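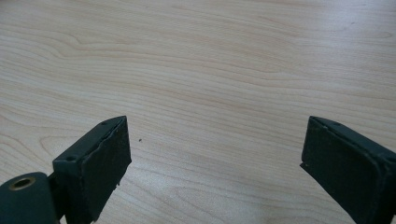
Remedios Garrido reckoned you could tell everything about a ferry town by its pies, and that Moltasbridge was going to be a disappointment. She told me this on the phone before I'd even finished saying I'd bought the bakery.

I was 41, I'd never run so much as a school fete cake stall, and I had just signed for a shop with a flat on top and an oven older than me. The oven was a Penner. It had PENNER cast into the door in big proud letters and it took up the whole back wall, and when I lit it the first time the neighbour's dog howled until lunch.

"Is it supposed to make that noise?" I asked the bloke who came to look.

"Which noise?" he said, which I didn't love.

So that was July. Dark at five, rain coming sideways up the river, and me getting up at 3 in the morning to make bread that could've held a door open. I sold two loaves on my first day. One went to a lad who wanted it for the ducks. (He came back the next day and said the ducks weren't keen.)

I rang Remedios most nights. We'd shared a house years ago, in Pirkau, when we were both broke and she was the only one who could cook. She'd stand at the stove in her coat, because the heating never worked, yelling at me to stop opening the lid. I still open the lid. I can't help it, I like to know how things are getting on.

"You're opening the oven," she said, when I told her about the bread.

"I'm not."

"You are. I can hear it in your voice."

She got on the bus the next morning without telling me. I was out the front scraping old gold lettering off the window when she came up the hill dragging a suitcase with one good wheel, wearing what I swear was the same coat. She didn't say hello. She went straight past me, through the shop and out the back, and put her hand flat on the side of that oven like a vet with a horse.

"Okay," she said. "Where's your flour?"

I'd been using Brila, the cheap one in the green bag, and she picked it up with two fingers and put it outside the back door. Then she made me start again from nothing. Water, salt, the good flour, wait. Wait some more. She pulled up a milk crate and sat in front of the oven door with her arms folded so I couldn't get at the handle, and we talked about the Pirkau house, and the landlord, and the man she nearly married and the one I did. I cried a bit at that part. She pretended to look for a tea towel.

When she finally let me open it, the loaves had gone the colour of a good saddle and they crackled when they hit the air. I'd never heard bread do that! I stood there with my head on one side, listening to it like an idiot.

We ate the first one standing up, too hot, with way too much butter. The rest were gone by nine, and the duck lad bought one and ate half of it on the step.

Remedios was going to stay for the weekend. Her suitcase is still in my hallway, and there's a sign in the window now for pies, in her handwriting, with the price crossed out and put up.

"I was right about the pies in this town, by the way," she said this morning, crimping away. "Terrible. Pass me the egg."

I passed her the egg.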